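Chapter 6
Comparing Grippers on a Common Task

Learning objectives
After studying this chapter, the reader should be able to set up a fair comparison between two grippers, choose camera positions suited to the task, and report results in a form that another laboratory can repeat.

6.1 Why a common task is needed

A gripper is often chosen from its data sheet. The maker states a closing force, an opening width and a weight, and the buyer compares these with the figures for a rival product. Such figures say little about how the gripper will behave when it must pick up a screwdriver lying in a moulded slot, with a second tool close beside it.

The trials discussed in this chapter were carried out at the Naltatville laboratory and completed in October. Two sets of fingers, the Prosetti and the Foltard, were compared over 489 attempts each, using the same arms and the same controller settings. The task was the handling of hand tools at an open case. Views were taken from the head of the robot and from the wrist, as the two positions record different kinds of error.
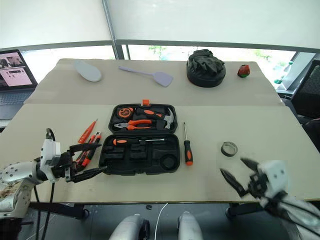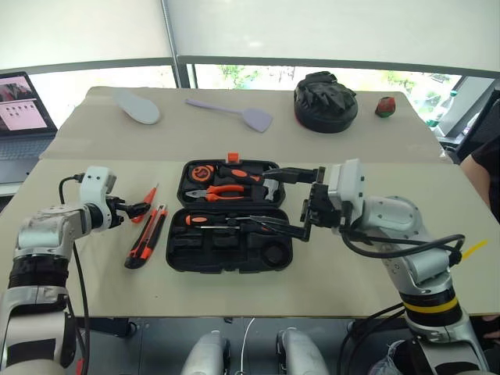
Open tool case, seen from the head in the two views before this line and from the wrist in the view after it. 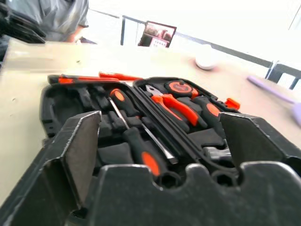
Ifeoma Tijani, reading an early draft of this chapter, objected that a head view should never be used alone to judge a grasp, and asked that any attempt in which the fingers hid the tool be scored a second time from the wrist recording. Her rule has been adopted in the exercises. Obinna Yusuf would go further and discard such attempts altogether, a position considered in Section 6.4.

6.2 Terms used in this chapter

Attempt: one approach to a named tool, ending in a lift or a withdrawal.
Slip: any movement of the tool within the fingers after closing.
Clearance: the free space between a finger and the nearest object other than the tool to be grasped.

Readers should complete the Bassey calibration sheet in Appendix B before starting Exercise 6.1, which requires 80 attempts with each set of fingers.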